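Nonosard Home Help > Floors and Walls > Stone

White bits on dark gray marble floor, how do I get them up?

Posted by Hortensia Núñez

We moved in at the start of July. One area has a dark gray marble floor with white veins and some rusty ones, and pale beige marble on the walls. There are small white flecks on the floor that look like paint or plaster. Sweeping gets a few, others stay put. I have tried a damp cloth and nothing else so far.

I don't know if the stone was ever sealed. The previous owner left half a bottle of Litham stone soap under the sink but no paperwork. Two things I need to know: can I scrape these off, and are the orange-brown patches a stain I should treat at the same time?
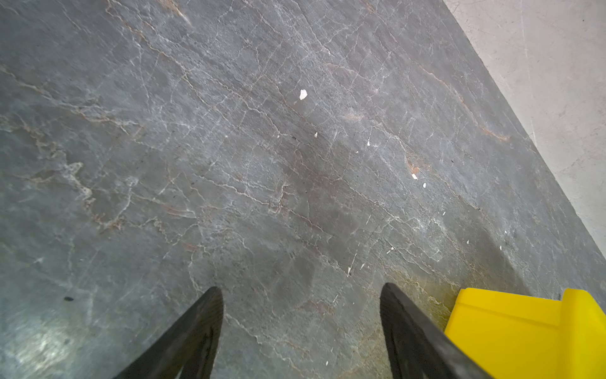
2 replies

Cathal Sheehan
Vinegar. Spray it on, leave it 15 minutes, wipe. Works on my shower tile every time.

Fermín Painemal
Please don't use vinegar on marble. It will etch the surface and leave dull spots that need polishing out. Same goes for lemon, bathroom descaler and most toilet cleaners.

First get rid of anything loose. Use a vacuum with a soft brush head, no beater bar, because plaster grit scratches if you push it around with a mop. Then see what is left. Veins won't move, obviously, and on a floor this busy it's easy to spend time rubbing at one. Run a fingertip over it. A fleck of paint or plaster normally stands a little proud of the stone.

For the stuck ones, lay a wet cloth over them for 15 minutes with plain warm water.

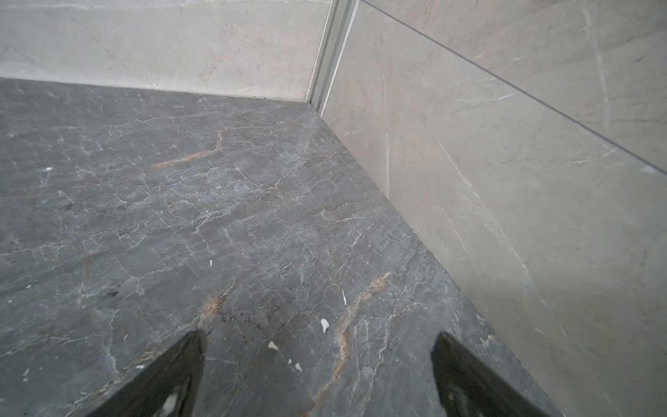
After that, a plastic scraper held nearly flat should lift most of them. An old bank card will do. If one won't budge, wet it again and wait. I would keep metal blades away from a polished floor unless you have done it before. When you are finished, wash with the stone soap at whatever strength the bottle says, rinse, and dry with a towel.

As for the orange-brown, rust-colored veining is common in marble and I would leave it alone. If a patch grows or changes over a few months, look for a leak before you buy any rust remover, as many of those are acid too.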